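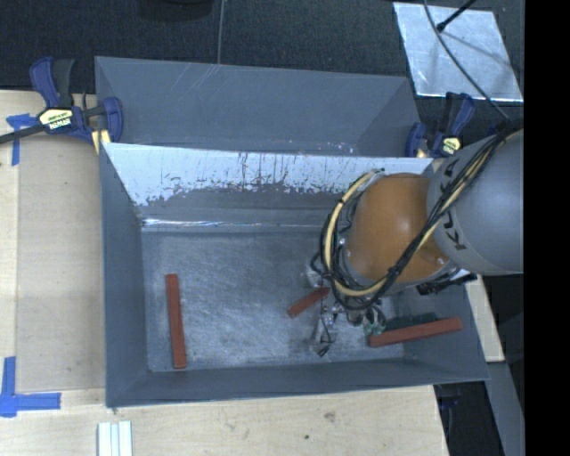

Front bin with three reddish-brown blocks and the KUKA arm at work. Second bin behind.

Pluvport bin picking set: data card and notes

Kept by Stela Moldovan. Last changed in August.

What it is

Pluvport is a set of 2,916 recorded attempts at getting plain objects out of a metal bin with a robot arm. Each attempt has video from a fixed camera, joint positions, the gripper command and a result written in by a person. Most of the objects are blocks and bars.

We made it because we were tired of reading that shop-floor picking is solved. Tasilar, the software we were asked to try, came with a claim to that effect on its first page. You can make up your own mind from the files.

What is in the folders

tasilar/ – attempts where the software chose the grasp
hand/ – attempts where a person steered the arm
spoilt/ – 51 attempts with missing video or a wrong clock. Left in the count above, left out of any scores.
results.csv – one line per attempt

How results are marked

"Held" means the object left the bin and stayed in the gripper until it was let go over the second bin. "Dropped" covers everything that fell on the way. "Missed" means the fingers closed on air, on the floor or on a wall. If two blocks came up together we marked it "double", and we don't count that as a success, whatever Potgieter says in his notes.

What we make of it

A block lying by itself in the middle is fine. Blocks close to a sloping wall are where the trouble starts, and there are 170 attempts in tasilar/ that end with the arm stopping and asking for help. A person on a packing line would have had the block out and be reaching for the next one. Could better software close the gap? Perhaps. Cavex says its next version will, and we will run it on the same bins when we get it.

Please don't use this set to say anything about kitchens, laundry or tidying up. A rigid block in a clamped bin is about as kind as a chore gets.

Known problems

The lighting changed after attempt 400 and we did not go back and redo the early ones.
Old file names in hand/ use a dot where the newer ones use an underscore.
Times in results.csv are local, with no allowance for the clocks changing.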